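The Laundry Tower Comes Out of the Closet

For most of its life the stacked washer and dryer lived behind a folding door, in an upstairs hall or next to the water heater. In the newer apartments in Forsyth it stands in the open. Of the 243 units finished there since February, 77 have the laundry in a main room, on the same wood floor as the couch.

The reason is space. A closet with a door needs room for the door to swing and room for a person to stand in front of it. Take the closet away and the floor goes back to the living area. What you get in exchange is a tall white column you will look at every day.

People who live with one say the looks stop mattering after a week or two. What they keep talking about is reach. With the machines side by side, everything happens at waist height. In a stack, one door is down by your shins and the other may be level with your face. Clothes go up, and small things fall out on the way. Most owners end up keeping a basket on the floor during the transfer and putting it away afterward.

Doors cause the most regret. A round door on an upper machine swings wide, and if the hinge is on the wrong side it opens straight into the path you want to walk. Some models let you switch the hinge and some don't, so ask before delivery.
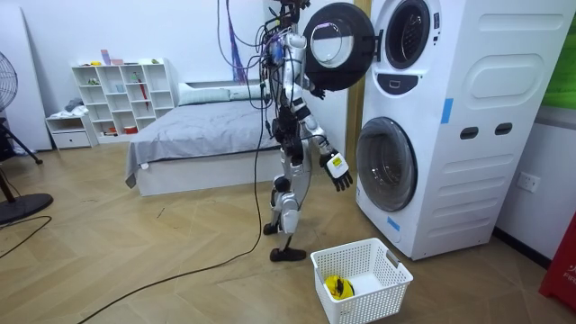 Leave clear floor in front as well. Kundar, a small installer that handles much of the work in Forsyth, asks for 3 feet and prefers more. You have to crouch for the lower door and step back for the upper one, and a side table or a rug gets in the way of both.

Noise is the other complaint. A wood floor carries the spin cycle farther than tile does. Rubber pads under the feet help, and so does leveling the stack again after the first month. Udix sells a pad set that fits most bases.

Cost varies a good deal. One Arkano kitchen and laundry package, with the pair, the stacking kit and the plumbing, came to $2,884 installed. Moving the drain was extra. If your drain is already on the wall you want, you have done the expensive part, and the rest is a morning's work for two people and a hand truck.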